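Brinbridge door fault

The Brinbridge door fault was a grip-release failure in the Lorkura household robot, a two-armed machine built by Hutitz for laundry work in apartment buildings. The fault caused one or both grippers to stay closed after the robot had pulled open a washer door. It is named for the Brinbridge apartments, where the first case was recorded on Sunday, July 31, 2022. No injuries were reported, but the event led Hutitz to halt laundry work on all 393 robots then in service.

Background

The Lorkura was sold from 2020 as a loading and unloading robot for front-loading washers. Each arm ends in a gripper with long, tapered fingers, driven by a motor supplied by Vachon. The robot opens the door by its handle, lifts clothes from a basket on the floor and places them in the drum. Grip force is limited in software, and a separate check compares the motor current with the expected load before each release.

The fault

At Brinbridge, a robot gripped the handle of a washer and pulled the door open as normal. The current reading then froze at its last value. The release check read this as a heavy load still being held and refused to open the fingers. The arm went on to its next planned motion, toward the basket, with the handle still in its grip. The door hinge bent and the washer was dragged away from the wall before a tenant pressed the stop button. The water hose held.

The robot's log showed that the reading had been frozen for 30 seconds. The software had no rule for a value that stopped changing, and so no alarm was raised.

Investigation

Hutitz assigned the case to Lucie Friesen, a controls engineer. Her team ran 636 door-opening cycles on a test bench and reproduced the fault in 10 of them. All 10 occurred when a message from the motor controller was lost while the arm was under side load. The report placed the cause in the robot's own software – the Vachon motor was found to be working within its limits.

The report also criticized the layout of the stop button, which was on the back of the robot and hard to reach in a narrow laundry room.

Changes

An update released in October 2022 made three changes. A reading that does not change for half a second is treated as a sensor failure, the arm may not begin a new motion until release is confirmed, and both grippers go slack when the stop button is pressed. Later units have a second stop button on the front. Robots already in service could be fitted with one on request.

See also

Gripper release check
Emergency stop
Stale sensor data

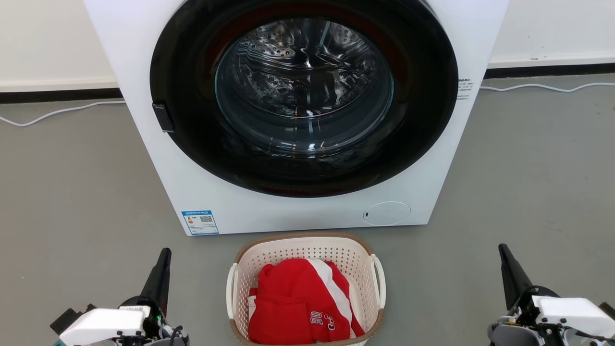 Robot grippers on either side of a laundry basket, in front of a front-loading washer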